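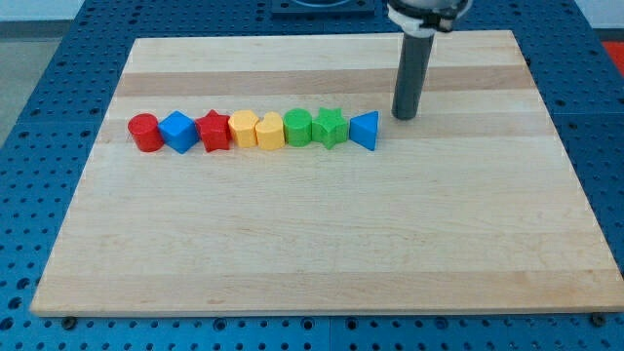 Shape blocks lined up on a maple board at one of our worktables.

Join us on Thursday evenings: people wanted to play, sort and tell us what they think

Cadwaladr is a small workshop making wooden and plastic playthings for young children, and we are looking for grown-ups who would like to spend an evening with our shape blocks before the next set is settled. You don't need to know anything about toys. If you have ever emptied a sorting box onto the rug and tried to get everything back in before dinner, you already know plenty.

The set is called Fararness, after the lane where the workshop used to be, and it has cylinders, cubes, stars, hearts and a few other shapes in red, blue, yellow and green. We have been arguing about it since spring. Should the heart stay? Is a star easy enough to pick up if your fingers are stiff, or if you are two years old? Do people sort by color first or by shape first, and does that change when they have a child leaning on their elbow? We have our own opinions, very strong ones in Rodica's case, and we would love to hear some others.

What you would be doing

You sit at a table with a board and a pile of blocks, and Ionuț Mocanu or Sânziana Preda gives you little jobs to do. Put them in a row. Make a row that somebody else could finish. Find the one that feels wrong in your hand. Some of it is quick and some of it is slow, and there are no right answers, so please don't practice! After that we stop for soup and bread, and then we talk for a while around the big table. People tend to remember things from when their own children were small, and those stories have changed our minds more than once.

Sessions start at 6:30 p.m. and finish by 9. We ask you to come to two of them if you possibly can, because the second visit is usually when folks get properly fussy - and fussy is very welcome.

Who we would like to hear from

Parents, grandparents, preschool teachers, child minders, and anyone who spends a lot of time with children under six. We would especially like to meet people who are color-blind, people with arthritis or a weak grip, and left-handers. You should be 18 or over. These are evenings for adults, so we can't have little ones in the workshop, but ask us about the family mornings we hope to run later on.

What you get

We pay $500 for the two evenings together, by check or bank transfer, at the end of your second visit. Bus fare and parking are on us. You will also get a finished Fararness set in the mail once they are made, to keep or give away.

Getting here

We are at 282 Werel Street, on the ground floor, with a ramp at the side door. Chairs have backs and can be raised or lowered. If you need a bit more light or a quieter corner, tell us beforehand and we'll set it up for you.

How to sign up

Write a few lines to Rodica Manole at the address above, or drop a note through the door. Tell us who you are, which children are in your life, and whether September suits you. Please leave a phone number too - Rodica much prefers a chat to a form, and she will call you back.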